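Mudar de casa aos poucos

Comecei a escrever este texto em abril, numa cozinha que ainda cheirava a tinta, e só agora lhe pego outra vez. A mudança já vai longe, mas há dias em que continuo a procurar o escorredor no armário da casa antiga (que, claro, já não é minha).

Durante anos disse a toda a gente que mudar de casa era coisa para um fim de semana. Alugava-se uma carrinha, chamavam-se os amigos, comia-se pizza no chão e estava feito. Foi assim aos vinte e poucos, quando tudo o que eu tinha cabia em quatro caixas e um saco de viagem. Desta vez foram quase 70 caixas, três semanas de idas e vindas e uma paciência que eu não sabia que ainda tinha.

O meu vizinho de baixo, o Pejman Kordestani, já mudou de casa muitas vezes e tem uma teoria: a primeira caixa a abrir deve ser a dos livros, para a casa começar logo a parecer habitada. A minha amiga Fionnuala Daly diz que isso é um disparate e que primeiro se faz a cama, ponto final. Experimentei as duas coisas na mesma noite e acabei a dormir ao lado de uma pilha de romances, com a roupa de cama ao contrário e uma satisfação enorme!

O que mais me custou foi decidir o que ficava para trás. Havia uma cadeira da minha avó com a palhinha rota, que me acompanhou por três casas sem ninguém se sentar nela. Havia cartas, postais, um caderno de receitas com as páginas coladas de açúcar. A cadeira veio. O caderno também, e ainda bem, que foi nele que encontrei o bolo de laranja que eu jurava ter perdido: 5 ovos, o sumo de duas laranjas e uma nota na margem a dizer "menos forno", sublinhada com força. Já o fiz duas vezes desde que cá estou. Da primeira não liguei à nota e paguei por isso.

Depois vêm as coisas pequenas, em que só se repara quando se vive mesmo na casa. A luz da tarde entra pela sala até bastante tarde e apanha-me sempre nos olhos quando estou a ler. O autoclismo tem vontade própria. A padaria da esquina fecha à hora a que eu me lembro de que não há pão. E as tomadas — ai, as tomadas! — parecem ter sido escolhidas por alguém que nunca quis ligar um candeeiro ao pé de um sofá. Passei a primeira semana a arrastar móveis de um lado para o outro à procura da parede certa, e o sofá foi parar precisamente onde eu tinha dito que nunca o poria.

Mas há manhãs, por volta das sete, em que abro a janela e se ouve a senhora do prédio em frente a regar os vasos e a cantar baixinho, e eu fico ali com o café na mão, sem pressa nenhuma. Na casa antiga dava para um pátio fechado e o que se ouvia era o exaustor do restaurante. Nunca pensei que a banda sonora de uma rua contasse tanto na escolha de uma casa, e no entanto agora era a primeira coisa que ia ouvir antes de assinar fosse o que fosse.

Ainda tenho quatro caixas por abrir, no corredor. Uma diz "vários", escrito por mim, e confesso que não faço ideia do que lá está dentro. Fica para o outono, quando chover e apetecer remexer em coisas velhas. 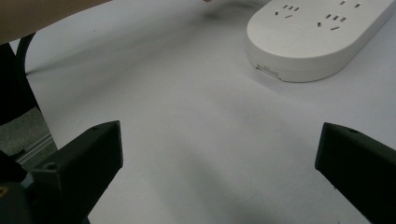

Extensão branca sobre o tampo branco.
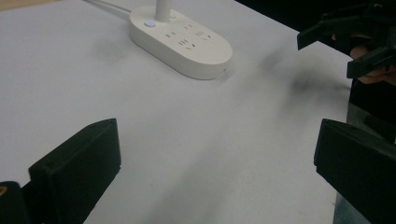 Mitra Ghasemi
Autora do blogue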